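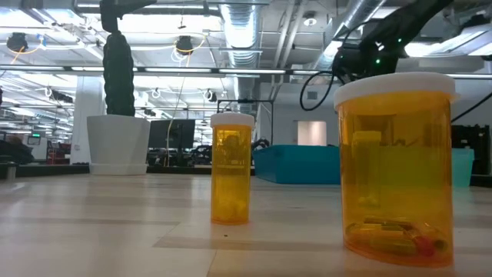
Two amber pill bottles with white caps on a light wood tabletop.

Lellow Table Oil, one-quart can
Reviewed 13 June 2022

I bought Lellow in December to replace the Gavska wax I had been using on light wood. It went on a dining table and a workbench in Potthorpe. The can cost $27 and covered both with two coats each, with a little left over.

The oil is thin and spreads easily with a cotton rag. You wipe off the extra after 15 minutes and leave it overnight. The smell is mild and was gone by the second day. Color change is small. My pale boards went slightly warmer and the grain shows more.
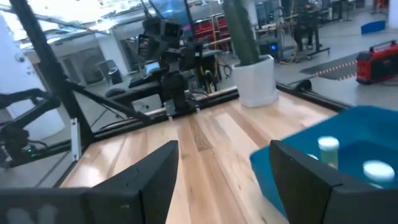 Daily use

Water beads for the first few months. Coffee wipes up if you get to it within an hour. After 6 months the spot where we eat looked dull, and one light coat fixed it.
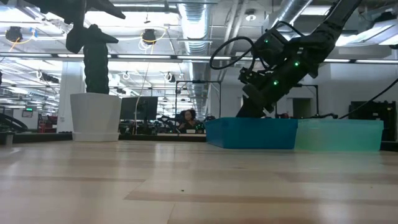 Heavy items are the harder test for any oil finish. Lellow stays a bit soft for the first week, and I got one faint ring from setting things down too early. A pot that narrows toward the bottom, like the white planter on the left, puts its load on a small area, so use a felt pad under it. Wide storage bins gave me no trouble.

Halim makes a harder oil that cures faster, but it costs more and leaves
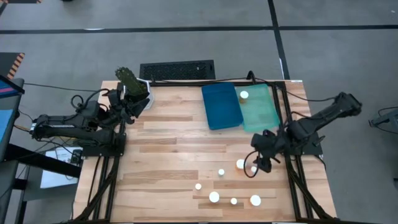 a shine I don't care for on a table. I would still pick it for a floor. For furniture I plan to buy Lellow again. The lid is poor and needs a hammer to close properly.

Rating: 4 out of 5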